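The first full trailer for **Filtdale** is out, and it's a lot darker than the teaser let on. Two minutes and a bit, hardly any talking, and a last shot that has already set people arguing in the comments.

Quick recap for anyone who missed the teaser. Filtdale is a short film set in 1808, in a mill village cut off by snow. A girl goes missing, the men go up on the moor to look for her, and not all of them come back. That's the whole set-up and the makers Drorkier are keeping quiet on the rest.
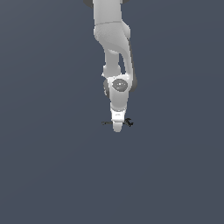
Running time is 33 minutes, so long for a short. Drorkier say they tried a tighter cut and didn't like it. Fair enough. Judging by the trailer it takes its time anyway, lots of walking, lots of wind, one very good bit with a lantern going out halfway down a lane.

The music is the surprise. No strings, no big drums. Just a squeezebox and somebody humming, slightly out of tune, and it gets under your skin. The song over the end titles is called Salinas and will be put out as a single on the same day as the film. No word yet on who sings it.

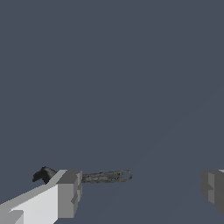
*A tool like a wrench, held between two gripper fingers.*

## When and where

Filtdale goes up on Sotiton in December 2019, free to watch for the first 7 days, then it moves behind the usual subscription. There is one big-screen showing before that, at the old Salinas picture house (yes same name as the song, the makers say the song came first). All the seats have gone. A waiting list is open but don't hold your breath.

The teaser did well for something with no famous faces in it. The cast are nearly all from local drama groups, and Drorkier say 3000 people put their names down for a reminder in the first week. Not huge next to the big releases, but for a period short with mud up to everyones knees it's more than anyone was expecting. 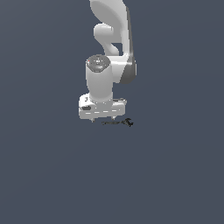 Costumes look great by the way. Heavy coats, patched elbows, nothing that looks like it came out of the hire shop that morning. A few viewers have moaned that the trailer is too dim to follow on a phone. They have a point, the moor scenes are very nearly black. Try it on a telly with the curtains shut.

As for that last shot, we won't spoil it. Some think it gives away who took the girl. Others reckon it's a trick and the door belongs to a diffrent house altogether. Watch the window on the left and make up your own mind.

A making-of is also planned, to go up on Sotiton after the film. Length not confirmed. There was talk of a full series as well, but Drorkier would only say they want to see how the short goes down first.

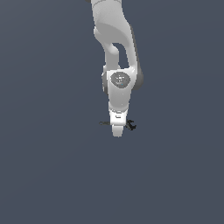 **Will there be subtitles?**

English subtitles will be there from the first day, with other languages to follow in the new year. Handy, as the accents are thick and half the lines are shouted into a gale.

More when we get the poster.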